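Textured black discs: your questions answered

Jurton supplies replacement discs and pads for furniture, display stands and equipment bases. The questions on this page are the ones that come up most often about the textured black discs. For anything to do with an order you have already placed, use the contact form and quote your order number.

Which side is the front?

The textured side. It has a fine, pebbled finish a bit like leather. The rim is smooth and rounded. If you are fitting the disc under something, the textured side normally faces down.

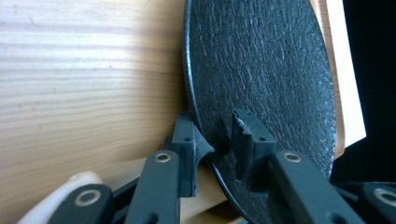
Textured black disc, showing the pebbled face and the smooth rim.

Is it real leather?

No. The finish is moulded in and there is no animal material in the disc. The pattern is irregular, so two discs placed side by side will not match exactly.

What sizes do you sell?

The Trerness range comes in two sizes, 188 mm and 336 mm, both measured across the widest point. Please measure the old disc before ordering, and measure it flat on a table. The rim is included in the measurement.

Can I cut one down?

We don't recommend it. Cutting takes off the rounded rim and leaves a sharp edge. Cut discs can't be returned.

How do I clean it?

Use a soft brush first to get dust out of the texture, then wipe with a damp cloth and a little washing-up liquid. Go over it again with clean water and leave it to dry standing on its edge. Don't use bleach, furniture polish or scouring pads. Polish collects in the low parts of the pattern and dries white.

Mine looks grey in places. Is it faulty?

Probably not. The raised parts of the texture catch the light and can look like small grey flecks, mostly when a lamp or window is off to one side. Turn the disc and look again. If the marks stay in the same place, try the soft brush. If they are still there after that, send us a photo.

Will it mark my floor?

It is fine on tile, stone and sealed wood. On vinyl, put a piece of felt under it, as dark materials can stain vinyl over time.

How long does delivery take?

Orders go out from Edlow every Thursday. Most arrive within a week. The larger size is sometimes out of stock, and the wait is then around 14 days.

Can I send it back?

Yes, within 30 days, unused and in its packaging. You pay the return postage unless the disc is faulty or we sent the wrong size.

Do your discs fit Leemans stands?

The smaller size fits the older round base. We don't have one for the square base at present.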